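Senulberg Hand Unit Guide
Section 4: Setting up and checking a pair of hand units

Revised Jun 7, 2021 by Armindo Frade. Replaces the April version, which followed the vendor's quick-start card too closely.

The card says a pair is ready to use out of the box. We have not found this to be so. Treat a new pair, or a pair back from repair, as unchecked until you have gone through 4.1 to 4.4 yourself. A sign-off sheet from the supplier does not count.

4.1 Before you power up

1. Put both units on a bench and open and close the jaws by hand. They should move freely along their whole travel.
2. Look for thread and lint at the root of the jaws. Cloth work fills this area faster than the service interval of 1000 cycles would suggest. Clean it with a dry brush.
3. Check that the base plate does not rock against the handle. If it does, stop and tag the unit.
4. Run the cable so that you can sit, lean and stand without pulling on it.

CAUTION: Do not oil the jaws. The Brivimov spec sheet allows a light oil. We tried it and spent the next week with stained test cloths.

4.2 Power and pairing

1. Switch on the left unit first, then the right.
2. Wait 20 seconds. Ignore the status light until then.
3. Open the pairing page and confirm that each unit is listed under its own hand.
4. Close the left jaws and watch the page. The left value should change and the right value should stay put. Repeat for the right.

NOTE: A green light means the unit has power and has finished its own start-up test. It says very little about whether the jaw reading is right. Nipon Somboon logged a full session on a green light with the two hands swapped, and the software raised no complaint.

4.3 Jaw zero

1. Close the jaws fully with nothing between them and press Zero.
2. Open them fully. The page should read 800, give or take 19.
3. Outside that range, zero again. If the second try is also outside, the jaw sensor has probably shifted. Go to Section 7.

The auto-zero option claims to do all this at start-up. Leave it off. It takes whatever position the jaws are in as closed, and it won't warn you that they were half open.

4.4 Soft cloth check

The vendor's check uses a hard block. A block is easy to grip and will pass units that later slip on a sleeve or a hem. Use a garment on a sheet over something soft, and work seated. 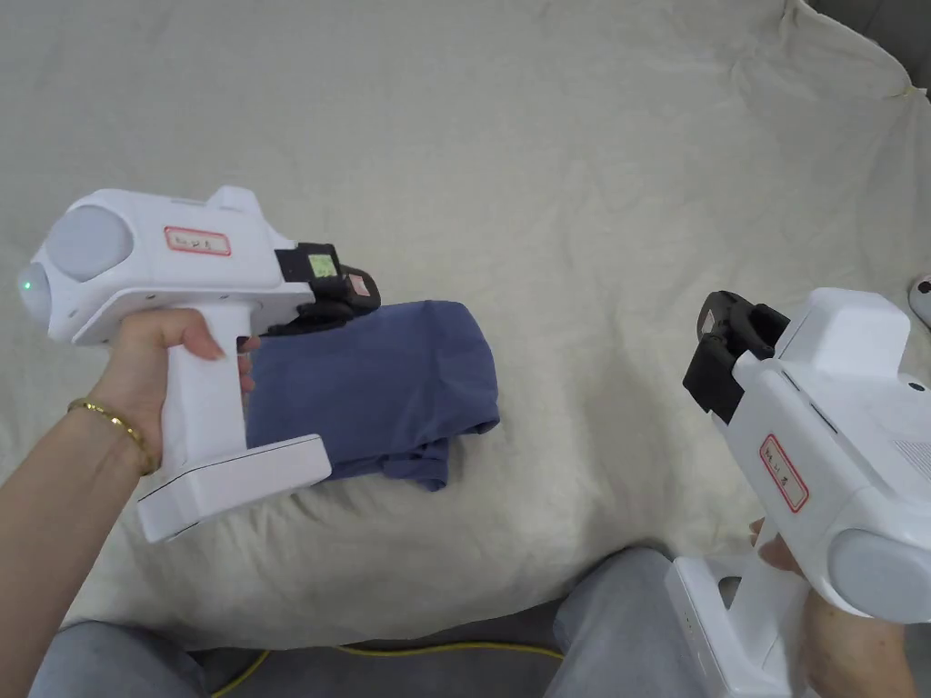 1. Hold one unit in each hand with your fingers right around the handle.
2. Take a single layer of cloth in the left jaws and lift it clear of the sheet. Hold for a slow count of five.
3. Do the same with the right jaws.
4. Take a fold in both jaws at once and pull gently apart. Neither side should creep.
5. Lay the cloth down, open both jaws and check that the page returns to the open value from 4.3.

If the cloth slips on one side only, change the jaw pads on that side and start again from 4.3. Swapping pads left for right proves nothing, whatever the help line tells you.

CAUTION: Keep loose cuffs and the other hand away from the jaws during step 4.

4.5 What to write down

Enter the open value for each hand, any pads changed, and your name. "OK" is not a reading. Hélder Mota keeps the log and will send back any entry without numbers. Faults that come and go should be entered too, even when the unit passes the next time you try it.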